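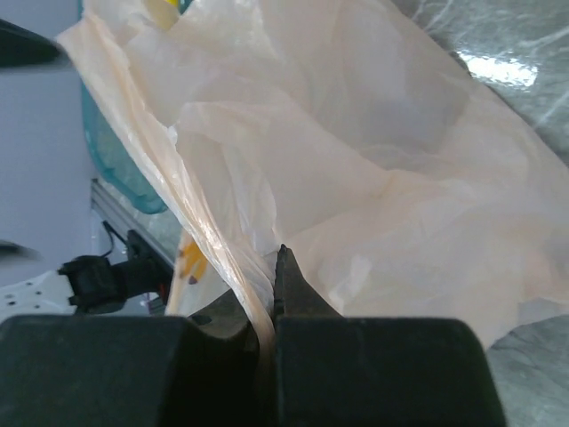

Wrist view: the gripper holding the gathered edge of a plastic bag.

Call for participants: household and shop-floor chores, people and machines

Willer is looking for 36 adults to take part in a paid study at our Clirlow workshop. The study asks a plain question: which everyday chores can a machine do well enough that a person would be content to hand them over? We have our own views on this, and they are not worth much without people who do the chores.

Background

Robot arms have been good at a few jobs for a long time. They weld, they stack boxes of the same size, they put the same part in the same place all day. Chores are harder. A carrier bag has no fixed shape. It folds, sticks to itself and hides whatever is behind it. The same goes for tea towels, bin liners, salad packets and the soft wrapping that comes round almost everything delivered to a shop.

Our project, Valdovinos, looks at these soft and awkward items. Some tasks in our set are now done fairly reliably. Others fail more often than they succeed, and a few we would not yet show to visitors. We want to know where people put the line between "good enough" and "I'd sooner do it myself", and whether shop workers put it in the same place as people thinking about their own kitchens.

What you will do

You will come in for 4 sessions, each lasting 100 minutes including a break.

In the first session you will do a set of ordinary chores by hand while we film your hands and forearms. These include opening and closing bags, unpacking shopping, sorting packaging for recycling and clearing a worktop. Work at your normal speed. It is not a test and we do not compare people with one another.

In the second and third sessions you will watch the arm try the same chores. You will score each attempt on a short form and say whether you would accept the result at home or at work. You can stop an attempt at any point if you think it has gone wrong, and we would like you to note when and why.

In the last session you will guide the arm yourself using a hand controller. Most people pick up the basics in the first quarter of an hour. There is a short interview at the end.

Who we are looking for

You should be 18 or over and able to stand or sit at a workbench for the length of a session, with breaks. Half of the places are for people who have worked in a shop, stockroom, canteen or packing area for at least a year. The other half are for people who do a fair share of the chores where they live. You do not need any technical knowledge. We are keen to hear from people who doubt the whole idea, and from left-handed people, who were under-represented in our pilot in April.

You can't take part if you work for Willer or for one of our suppliers. If you have reduced grip or limited movement in your hands, please do apply and tell us what would make the tasks workable. Several of the chores can be adapted.

Payment

We pay £22 per session, at the end of each session, by bank transfer or shopping voucher. If you have to drop out part way through, you keep what you have been paid. Bus fares within Plelham and Clirlow are refunded on production of a ticket. There is free parking behind the building, and the workshop has step-free access from the car park side.

Safety and your data

The arm runs at reduced speed whenever a participant is in the room. You will sit behind a low screen while it is working, with a stop button within reach, and a member of staff will be present throughout. Please wear closed shoes and tie back long hair.

Your face will not be filmed. Interview recordings are typed up and then deleted. Films of hands and forms are kept under a number and may be used to improve the way the arm handles items. You can ask for your material to be removed up to the date of your last session.

How to apply

Fill in the form on the study page or pick up a paper copy from the front desk at Clirlow or from Plelham library. It asks for your age group, the kind of work you do or have done, which hand you use, and the times you are free. Morning, afternoon and early evening slots are available.

Applications close on August 10, 2025. We will reply to everyone, including those we can't offer a place. If more people apply than we can take, places will be drawn at random within the two groups, and a short reserve list will be kept in case anyone withdraws.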